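Long slotted fingers vs. short pads for laundry work
Forum > End effectors > Grippers and fingers

beltdrive_ken
Joined: September
Posts: 11

We're setting up an arm to load and unload a front-loading washer and I'm stuck on fingers. We have 2 sets for the same two-finger gripper. One is the Nistum short pad, flat rubber face, stiff. The other is the Tindbridge long finger, slotted at the tip, gives a bit when you push on it. Controller is a Provus and I'd like to keep it. Wrist camera is a Tawhiri.

The short pads hold a towel better, no question. The trouble is getting to the towel. By the time the pads are at the back of the drum, the gripper body is in the door opening and I'm watching the clearance to the gasket the whole time. The long ones reach fine but slip on heavy cotton.

Anyone running either of these on a washer?

marlow_t
Posts: 900

Short pads. We tried long fingers on towels and dropped too many. Reach is a path planning problem. Come in lower, tilt the wrist, and you can get a short gripper most of the way back. Grip force you can't plan around.

ohmslaw_dee

Disagree with marlow. You can tilt all you want, the door opening is still the size it is. On a top loader I'd say short pads. On a front loader I want the fingers in the drum and the gripper body outside it.

What force are you running on the long ones, Ken? The default in the Provus profile is set for boxes and it's low.

beltdrive_ken

Default. Didn't know that was a box profile. Will change it and report back.

marlow_t

More force on a soft finger just bends the finger. You'll get some improvement and then it stops.

pickrate

Has anybody looked at what the camera sees with the long ones on? That was what killed it for me. With the fingers closed I lost a good part of the lower view and the cloth detector got worse. Went back to short pads for that reason and had no opinion on grip either way.

beltdrive_ken

I have the long ones on now. Grabbed this from the Tawhiri on Tuesday with the gripper open and the machine door swung back.

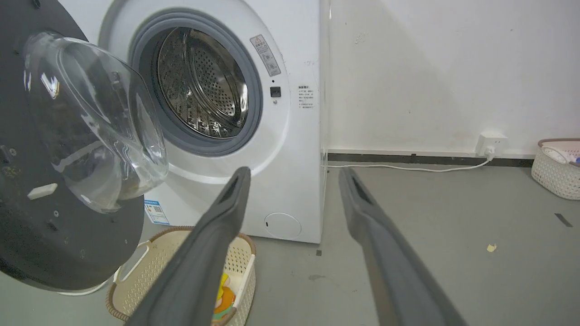 Wrist camera view, long fingers open, washer door to the left.

So with them apart you can see into the drum between the tips. The left one covers part of the basket under the opening, and I don't love that. I need to see that basket for the drop.

pickrate

That's a better view than I had. My camera sat closer to the fingers. Can you raise yours at all?

beltdrive_ken

There's a second set of holes on the bracket. I can try it.

ohmslaw_dee

Watch the glass on that door too. It's domed and you've got bright streaks on it. If your camera does depth, expect junk readings there. We masked the whole door in software and stopped fighting it. Same for the clear panel along the right side of the machine — ours couldn't see clear plastic at all, and the planner was happy to go straight through it.

marlow_t

Agree on the door and the panel. Put both in as fixed collision objects and don't trust the sensor for either one.

Still not sold on the fingers. What happens when the load is wet? Everyone tests with dry stuff and then wonders.

beltdrive_ken

Fair. Haven't done wet yet.

beltdrive_ken

Update. Made a new force profile and left the camera where it was. Ran 4 rounds with each set, same towels, dry. Long fingers at the higher force still slipped on the bath towels but held everything smaller. Short pads held all of it, and touched the gasket in 2 of the rounds. Marlow was right that the gain stops. Past a certain point the tips splay and the cloth slides out the side.

ohmslaw_dee

Two gasket touches would be enough for me to rule them out. That rubber tears.

marlow_t

Touches, or hard contact? A brush against the gasket is nothing. It's made to have laundry dragged over it.

beltdrive_ken

One brush, one where the arm stopped on a force limit.

marlow_t

OK, the second one I'd want to fix.

gantryman_5

Has anyone put a rubber sleeve over the slotted tip? We did it on a different long finger for bagged parts. It stiffens the end some and you keep the reach. Cut it short so it doesn't ride up.

beltdrive_ken

Haven't tried it. I have some tubing that should fit. Doing that first, then the camera bracket, then wet towels. Will post the wet numbers in this thread.

pickrate

Do the bracket separately from the sleeves if you can — I changed both at once and never sorted out which one helped.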